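Seven days with two grippers: a talk with Kolbrún Hedegaard 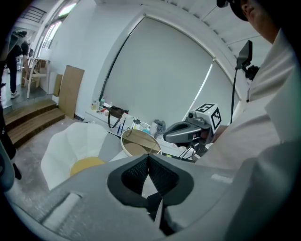
Testing day at the Clornbridge room, seen from the wrist camera of one hand-held gripper, with the second one close by.

I got to Clornbridge at lunchtime and Kolbrún Hedegaard put a gripper in my hand before I had my coat off. "Squeeze it," she said. "Now hold it for an hour and tell me if you still like it." I lasted 12 minutes, which she wrote down!

Kolbrún runs tool trials at Oltesier, a small outfit that helps people pick arms and grippers. This time she was comparing finger pads and camera lenses on hand-held grippers, the kind you carry around and do chores with so an arm can learn the motion later. The grippers came from Arkoton, and the job came from a customer who wants laundry and tabletop work done in ordinary rooms (cords, bags, cloth, the lot).

I asked why she doesn't just test on a clean bench. She laughed at me. "We did that in December. Everything looked great on the bench. Then we took it into a normal room and the tracking got lost every time someone walked past the marker cube."

The cube is the white block with the black square patterns that sits on top of the gripper. She loves it and complains about it in the same breath. "It's cheap and I can see right away if it's been knocked. But your sleeve gets in front of it. I wear loose shirts, so I'm the worst possible tester. Or the best one, I guess."

We got onto finger pads, and I think we stayed there for half the afternoon. She likes a textured black pad in a V-shaped jaw for almost everything. Smooth pads slid on bags, she told me, and they were hopeless with a tray rim. Out of 70 tries with the smooth set she threw in the towel and swapped them. "Cloth is where I change my mind, though. Texture snags on a loose knit. Elínborg would tell you I'm wrong."

Elínborg Thoroddsen, her partner on the trials, did tell me that, from across the room. "You pull too fast," she called. "It's you, it's the hand!"

Then the lenses. Kolbrún prefers the very wide view, even with all that bending at the edges, and says the narrow one made her work like a person looking through a mail slot. What about the little screen on its clamp? "I'd give up the coffee machine before I gave up the screen. I want to know the camera's running before I do the whole task."

Her pick for the customer is the wide lens with textured pads, plus a softer pair to swap in for knits. The arm is still undecided. Elínborg wants to try the Bach controller first, and they had 2 more days booked to argue over it when I left.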